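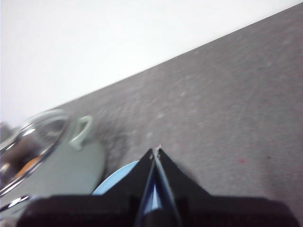
wrist cam back on the left arm, day 3 of the Hultova kitchen cell. short thread before I forget what I changed

1/ old mount had worked loose again. both bolts. threadlock this time, should have done it in December

2/ fingers next. pads were shiny so swapped them, then closed the pair fully and checked the tips meet. they do. re-zeroed the width there, Oda controller wants it done closed, NOT open, cost me a morning once

3/ speed on the free moves down to 80 percent. video smears otherwise and the Detance folk moan at me

4/ lid grasp. two fingers on the metal collar under the knob, one each side. don't grab the brass bit, it's round and teh pads just roll off

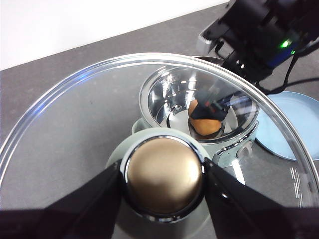 Posted by Yasuo Kaneko, Zernville, December

5/ force limit for that grip is 624 on our scale (no idea what unit, dont ask). go higher and the fingers bow, lower and the lid swings

6/ clear glass is a pain for the depth readings so I teach lid height by hand. jog down, touch, back up 5 mm, save. redo it every time the pan changes

7/ cable check on the other arm. loops need slack for the full wrist turn but not so much they drag over the plate. retied one, nearly out of velcro

8/ still to do: wipe lens, back up the taught points, find the small hex key whoever has it pls put it back

more tomorow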